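Gripper and Controller Comparison, Stage 2
Progress report to the Kullard Fund
Prepared by Ankit Grewal, Laltimside workshop
Saturday, February 26, 2022

1. Status

Stage 2 compares two finger designs for the hand-held gripper and the two controllers carried over from the August report. Finger trials are complete for the padded design and still under way for the bare moulded one. Controller logging is complete for both units. Spending is within the approved amount and no variation is requested.

2. Padded fingers

The padded set uses black block fingers with a soft dark pad on the inner face of each. All trials were run on the bench at Laltimside, using the same set of small household items as in Stage 1. The log now holds 2427 grasp attempts for this set.

Slip on smooth items was lower than with the Stage 1 fingers. Pad condition is the main concern. The pads are creased and the edges have begun to fray, with threads standing out from the right-hand pad. 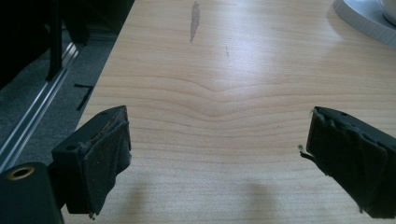 Will the pad wear affect the comparison with the moulded fingers?
The effect should be small, as each block of 50 attempts is scored separately and the late blocks can be left out of the comparison if their slip rate drifts.

A replacement pad material has been ordered through Costello. It has a closed edge and is fixed at the back of the finger instead of being wrapped and glued. Fitting time is expected to be under an hour a pair. The old pads will be kept and labelled by block number.

3. Controllers

Controller A held its set closing force throughout. Controller B overshot on fast closes, mostly in the first block after power-up. The supplier's suggested gain change reduced the overshoot but lengthened the close, and we have gone back to the original setting until both effects can be measured properly. The Prenoldale team has the logs and will repeat the fast-close series on its own bench.

Recording at the wrist camera was steady at both controller settings. Glare on the light tabletop remains a problem in the upper part of the view. Exposure was left fixed so that runs stay comparable, and a matte mat will be tried in Stage 3. 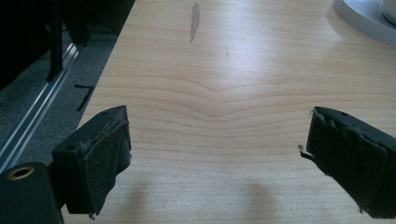
Figure 2. Padded fingers open over the bench top, wear visible on both pads.

4. Work remaining

Complete the moulded finger trials at Laltimside.
Fit the closed-edge pads and repeat the first two blocks.
Receive the Prenoldale fast-close results and settle the gain for Controller B.
Issue the combined data table with the Stage 2 final report.

5. Risks

Delivery of the pad material is the only item likely to move the schedule. If it is late, the moulded finger trials will be brought forward and the pad repeat moved into Stage 3, at no added cost to the Fund.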